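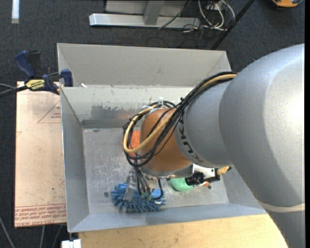

Gumo's old cannery to reopen as a library and community hall

October 2023

After more years of waiting than most of us care to remember, the old cannery at the bottom of Hattar Road is finally getting its doors back. The town council voted last night to go ahead with the plan to turn the long brick building into a library and community hall, and if all goes well the first part will be open in December, in time for the school holidays and the carols.

Anyone who grew up in Gumo will have a story about the cannery. For a good many families it meant peaches in summer and pears in autumn, sticky hands, sore feet and a pay packet that got the kids through the year. At its busiest the place had 136 people on the floor, and you could smell the syrup from the footbridge when the wind was right (and sometimes when it wasn't). It closed 53 years after the first tins went out, and since then it has been a furniture store, a place to park the parade floats and, for one very cold winter, a roller rink.

The new plan keeps the saw-tooth roof and the loading dock, which will become a covered verandah facing the creek. The library will move across from its cramped rooms behind the post office and take up the southern half of the building, with a proper children's corner and a quiet room for people who want to read the paper or get on with their family history. The northern half will be the hall, with a sprung floor that the dance classes have been asking for, and a kitchen big enough to feed a wedding.

A petition in favour of the project gathered 3,347 signatures, a lovely result for a town our size, and plenty of those who signed came along to the meeting as well. There were not enough chairs, so people stood along the walls and out into the corridor, and there was a cheer when the vote was read out.

Not everyone is happy with every part of it. Neighbours on the creek side are worried about cars, and the council has agreed to put in 50 parking spaces on the old weighbridge yard and to keep the lane closed to traffic after dark. There was also a long talk about the colour of the doors, which has been left for another evening.

The building work has gone to Gutetti, the firm that repaired the swimming pool change rooms, and the shelves and reading tables will be made by Catero from timber saved out of the cannery's old packing benches. The main library books will stay where they are until the new rooms are ready, so there is no need to rush anything back early.

If you have old photographs, labels, aprons or tins tucked away in the shed, the library would love to borrow them for a display near the front entrance. Please put your name and phone number on the back of anything you lend, and drop it in at the desk during normal opening hours. Drawings of the new building are up in the library window now.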